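Hand-held gripper demonstration

Hand-held gripper demonstration is a way of gathering examples for a learning system in robotics. A person carries out a task with a pair of grippers held in the hands, and the movements are recorded together with video. The recordings are later used to train a robot arm fitted with similar jaws. 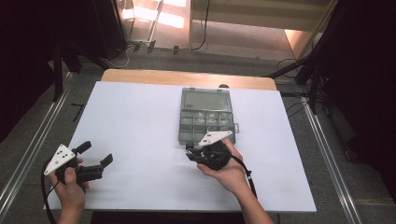
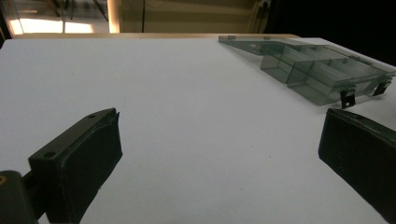 Black hand-held grippers at a white tabletop with a translucent organizer box. The second view is from a camera on a gripper.

Equipment

Each gripper has two jaws that the operator opens and closes by hand. A marker plate with a printed pattern of dots may be fixed on top, so that the position of the tool can be worked out from video. Views from the gripper show the jaws and whatever lies between them, while a camera at head height takes in both hands and the wider work area. The streams must share a common clock. Cables are often preferred to wireless links for this, although they limit how far the operator can reach.

Recording

A single run of a task is called an episode. It begins with the objects in a set starting position and ends when the operator gives a signal. Small boxes with lids and compartments are common test objects, as they call for both hands and fairly exact placing.

The Uvotthorpe set, put together by Nilmini Begum and Skye Cowie, holds 806 episodes by 8 operators. After checking, 496 were kept for training. Most of the rest were dropped for lost tracking or clocks that had drifted apart.

Limitations

People can turn their wrists in ways that some arms cannot copy, so part of the data may be of no use on a given machine. The operator also feels contact through the tool, and this is missing from the record unless force sensors are fitted. Brenda Aravena has argued that slow, even movements give better results than quick ones, but practice varies between groups.

See also

Imitation learning
Motion capture
Teleoperation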